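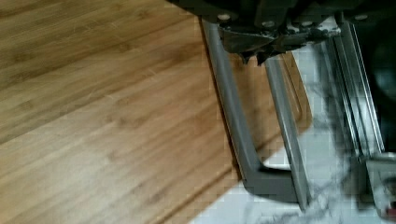 When the Mirklow Homecoming Fellowship ended last February, two months before anyone had been told to expect it, the letter ran to four sentences and a signature. Chun-hung Chung read it standing up in the kitchen of the apartment he shares with his mother and an elderly cat. He had been a fellow for nineteen months, placed in the county records office, and he had come to think of the job as his, the way you do with a desk once your mug has left a ring on it. He laid the letter next to the cutting board, a striped bamboo one with a few pale scratches across the middle, and chopped an onion, then another, then a third that no recipe had asked for. "My mother came in and asked who was coming to dinner," he told me. "I said everybody. Everybody they let go, I mean. I was making a joke, but then I thought, well, why not call them?"

So he called them, or at least he called the eleven whose numbers he had, and by Monday night there were fourteen people around a table meant for six, eating noodles out of cereal bowls and comparing letters. The letters were all the same, down to a missing comma in the second sentence.

I should explain how the fellowship worked, because unless you have lived in this corner of the state you may never have heard of it, and even people who have lived here all their lives tend to mix it up with the summer lifeguard program. It was set up to bring young people with degrees back to the county, or to keep the ones who hadn't left yet. You applied, you waited a good long while, and if you were picked you got a monthly stipend of $1000 and a placement with some public office that couldn't afford to hire. Fellows went to school libraries, to the water department, to the clinic in Skotby where the phones used to ring through lunch. The term was two years. At the end of it, according to the brochure, a fellow would be "considered for transition to permanent service," and a great deal of this story hangs on that word considered.

In all, 2238 people passed through the program in its first three intakes. I got that number from the county's own annual report, and I was surprised by it, because I had been thinking of the fellows as a handful of kids with lanyards. That is a fair-sized town's worth of people. They married each other in some cases. They rented the apartments over the shops on Ferry Street, which had been empty since the shoe factory closed, and they started a softball league that was, by every account I collected, dreadful and beloved.

Kuo-hua Yang was in the second intake. She is thirty-one now, quick and funny, with a habit of finishing your sentence a little better than you would have, and she spent her fellowship at the Pludar Elementary School helping children who had fallen behind in reading. She had a small room next to the boiler and a shelf of books she bought mostly with her own money. When I asked what she had been promised, she thought about it for so long that I started to wonder if she'd heard me.

"On paper, I was promised a stipend for 24 months and a nice certificate," she said. "But you have to remember how people talked to us. The principal would say, 'When you're permanent, we'll get you a real room.' The man at the orientation said there'd be a place for anyone who worked hard. Was that a promise? A lawyer would say no. My landlord would have liked it to be yes."

The county takes the lawyer's side, naturally, and I don't say that to be unkind. The people I spoke to in the administration building were courteous and tired, and one of them (who asked me to leave her name out, so I have) walked me through the budget with real patience and a plate of lemon cookies. The fellowship had been paid for by a state grant that covered most of the stipends, with the county making up the difference. The grant shrank, then shrank again. By last winter the county was carrying more than half the cost out of a reserve that was also supposed to fix the Mirklow bridge. "We could see the end of it a year out," she said. "We should have told them a year out. I'd put that in, if I were you. We should have told them."

I've put it in.

What the former fellows did next is the part I find myself telling friends about. They could have drifted off to the city, and plenty did, and I don't blame a single one of them. The dinner group kept meeting at the Chungs' until Mrs. Chung, who had been very gracious for five weeks, suggested in two languages that there were other kitchens in the world. They moved to the back room of Ko, the dumpling place across from the bus depot, where the owner let them sit as long as they liked provided somebody kept ordering tea. There they wrote a petition. It went through nine drafts, and having read the first and the last I can tell you that the anger mostly came out and the arithmetic mostly went in.

They asked for three things. Ninety days' notice for anyone still in a placement. Back pay for the months that had been cut off the end. And a proper hiring round, with interviews and a published list, for whatever permanent jobs the county meant to fill anyway, with time served as a fellow counted as experience. That last one was Yang's idea, and she fought hard for it against people who wanted to demand that every fellow be taken on outright. "I wanted that too," she told me. "I wanted it so much I could taste it. But we had to walk in with something they could say yes to on a bad day."

They collected 2378 signatures, which they carried to the county building in a casserole carrier, it being the only thing anyone owned with a lid and handles. Some of the names belonged to former fellows. Far more belonged to parents from Pludar, patients from the Skotby clinic, and a surprising number of people who wrote in the margin that they had only wanted to look up a grandfather's deed and that the young man at the records office had been so helpful.

The board of supervisors heard them on a wet evening that went on past ten o'clock. I was there, in the fourth row, next to a gentleman who had come about a zoning matter and stayed, he said, for the speeches. Chung spoke for his allotted 3 minutes and used perhaps half of them. He said that he could now find any property record in the county going back to 1890, that it had taken him a year to learn how, and that on his last day he had shown the system to a part-time clerk over the course of one afternoon. Then he thanked the board and sat down, and there was the kind of quiet in which you can hear a radiator.

They got the notice period, though by then it helped only the last intake. They got half the back pay, in two installments, the second of which arrived late. The hiring round took longest. It was voted down, then brought back, then passed with an amendment so tangled that I had to ask the lady with the lemon cookies to explain it to me over the phone. What it comes to is that a former fellow's months of service count toward the experience requirement for entry-level county jobs, and that openings have to be posted for three weeks where everyone can see them.

Chung applied for the records job in the first posting. He didn't get it. It went to a woman from the third intake with a library degree, and he says she was the right choice, and says it again a moment later. He works at the title company in Mirklow now, where the pay is better and the windows don't open. Twice a month or so, the woman from the records office calls him to ask where something is, and he tells her.

Yang is back at Pludar. Her job is permanent, with a pension and a dental plan she speaks of with great tenderness, and when I visited she was sitting on the floor with two second-graders and a book about a whale. It was nearly three o'clock and the buses were already lined up outside. The principal never did find her a real room. She's still next to the boiler, and she has asked for a second shelf.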